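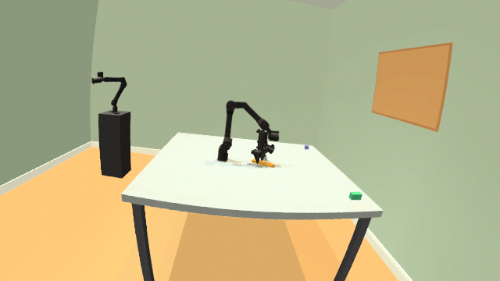
图:仿真软件中的桌面单元,桌上机械臂的夹爪位于橙色长条件处,后方立柱上为第二台机械臂。(Sotbridge 供图)

新闻稿
2018年3月

Sotbridge 公布桌面机械臂单元维护记录,并对“免维护”的说法提出异议

Sotbridge 今日公布 Bratdale 车间一套桌面机械臂单元的安装与维护记录,同时公开与之配套使用的仿真场景。该单元代号 Draretti,由一台桌面机械臂和一台立柱机械臂组成,前者做抓放,后者做取样和备用。记录涵盖底座安装、零点校准、夹爪更换、线缆检查和仿真模型的日常修订,累计工时1,354小时。

按惯例,这类新闻稿应当宣布某项指标又提高了多少。我们这次没有这样的指标可以宣布。过去一段时间里,市面上关于小型机械臂“开箱即用”“终身免维护”“先仿真、后上线、零调试”的说法很多,Sotbridge 的维护组照着试过其中几种,结论并不乐观。公司认为,把记录原样拿出来,比再写一份宣传册更有用处。

“我见过不少演示,机械臂在屏幕里跑得很漂亮,搬到真桌子上第一天就抓偏。”Sotbridge 维护主管瓦尔德马·弗兰德森(Valdemar Frandsen)表示,“问题通常出在很无聊的地方:底座螺栓没按顺序拧,桌面不平,夹爪指垫磨掉一层没人换。软件不知道这些事,也不会替你去拧螺栓。”

底座与桌面

记录中篇幅最长的一节讲的是底座。Draretti 单元的桌面机械臂直接固定在台面上,安装位置偏左,右侧留给工件。这个布局在仿真里只需拖动一下鼠标,在车间里则花了维护组整整2个班次。

第一次安装时,四颗底座螺栓一次拧到位,结果底座一角翘起,肉眼看不出来,塞尺能塞进去。机械臂空载时一切正常,伸到台面远端时末端位置开始漂移。当时的第一反应是怀疑控制器参数,参数改了几轮,漂移换了方向,没有消失。后来松开全部螺栓,清理安装面,按对角顺序分三遍拧紧,重新校零,问题才解决。

维护组据此定下现行做法:安装面先用无绒布擦净,再用平尺检查;螺栓对角上紧,第一遍只带上力,第二遍上到一半,第三遍到规定值;拧紧后画标记线。每运行160小时复查一次标记线,错位的螺栓要松开重拧,不允许直接补拧。

供应商的安装手册对这一步只写了一句“牢固固定”。Sotbridge 已就此向供应商提出书面意见,尚未收到修订版手册。

夹爪

夹爪是单元里更换最频繁的部件,也是宣传资料里说得最轻松的部件。资料上写的是“快换”,意思是拆装本身很快,这一点属实。但拆装之后要重新标定工具中心点,标定之后要低速试抓,试抓不通过还要回头查指垫和接头,这些时间都没有算在“快换”里面。

抓取测试使用形状不同的几种工件:平放的长条件,以及大小不一的方块。长条件最容易暴露毛病。它斜放在台面上时,夹爪只要转角偏一点,两指就不能同时接触,先碰到的一侧会把工件推走。方块对角度误差宽容得多,只用方块做验收,很多偏差根本测不出来。Sotbridge 注意到,不少公开演示恰好只抓方块。

现行的夹爪检查分为以下几步:

断开驱动,用手推动手指,应当顺畅,没有卡顿和异响。
查看指垫表面,有缺口、发亮或翘边的一律更换,左右两片必须成对更换。
检查接头和外露紧固件,松动者取下清理后重装。
恢复供电,低速开合,听声音。
重新标定工具中心点,用斜放的长条件试抓,换至少几个角度。

第四步写的是“听声音”,曾有审阅者建议改为传感器阈值。维护组试用过电流阈值报警,误报太多,操作员很快就学会了不看就按掉。目前仍然保留人工听检,等有更可靠的办法再改。

第二台机械臂

立柱上的第二台机械臂在单元里不常动作,因此也最容易被忘记。它装在独立的黑色立柱上,立柱落地,与桌子分开,这样两台机械臂的振动不会经台面互相传递。这个设计是有效的,代价是立柱和桌子之间的相对位置不能靠机械结构保证。清扫地面时有人推了一下立柱,两套坐标系就不再对得上。

维护组现在的要求是,立柱底部与地面画对位线,每班开工前看一眼。长期不动作的关节每运行60小时做一次全行程慢速活动,活动前先确认周围没有人和物件。备用设备的维护周期与主设备一样排进计划,不能以“没用过”为由跳过。

仿真模型能做什么,不能做什么

随本稿发布的画面出自仿真场景。场景里有桌子、两台机械臂、几件测试工件和简化的房间。维护组用它检查可达范围,确认换装夹爪之后手腕不会碰到台面,也用它给新来的技术员讲解动作顺序。这几件事它做得不错。

它做不到的事情同样需要写清楚。场景里的台面是理想平面,没有翘曲;指垫不会磨损;线缆没有建模,所以线缆缠绕、拉扯、外皮开裂一概看不出来。单元运行中遇到的停机,相当一部分与线缆有关,而仿真对此一声不吭。

“仿真跑通只能说明几何上过得去。”负责仿真模型的工程师因皮·兰塔拉(Impi Rantala)表示,“我每次把场景发给别人,都会附一页说明,列出没有建模的内容。有客户回信说,能不能把那一页去掉,看着影响信心。我没有去掉。”

兰塔拉补充说,模型本身也需要维护。车间里每挪动一次设备,场景就要跟着改一次,改动必须有人签字。此前有一段时间模型没有更新,维护组拿着旧场景排查新问题,白费了不少工夫。现在的规定是,现场实测尺寸与模型不一致时,以现场为准,先改模型,再谈程序。

关于所谓“自诊断”

集成商 Esposito 曾为该单元提供一套自诊断模块的试用版。模块能够读取关节温度和电流,给出健康评分。试用期间,底座螺栓松动那一次,评分始终显示为良好。Esposito 方面的解释是,该模块不监测安装面状态。Sotbridge 接受这个解释,也因此没有把评分列入停机判断依据。试用版目前仍在运行,读数只作参考。

公司不反对自动诊断。我们反对的是用一个分数代替检查表,再以这个分数为理由削减维护人手。如果供应商能够拿出在真实安装缺陷下的检出记录,Sotbridge 愿意重新评估,并会公布评估结果,包括对自己不利的部分。

记录的获取

完整的维护记录包括检查表、螺栓复查单、夹爪更换单和模型修订日志,文字未作润色,其中有错记和涂改,均予保留。有需要的单位可向 Sotbridge 维护组书面索取。仿真场景文件随附,使用前请先阅读兰塔拉撰写的未建模内容说明。

维护组计划于4月在 Bratdale 车间安排一次现场拆装演示,内容为底座重装和夹爪更换,全程按正常速度进行,不剪辑,不加速。参加者需穿安全鞋。演示若因设备故障中断,将当场排查,不另行改期。

关于 Sotbridge

Sotbridge 从事小型机械臂单元的安装、校准与维修,在 Bratdale 设有车间。公司不生产机械臂,也不代理任何品牌的销售。

媒体联系:Sotbridge 维护组,瓦尔德马·弗兰德森
技术问题:因皮·兰塔拉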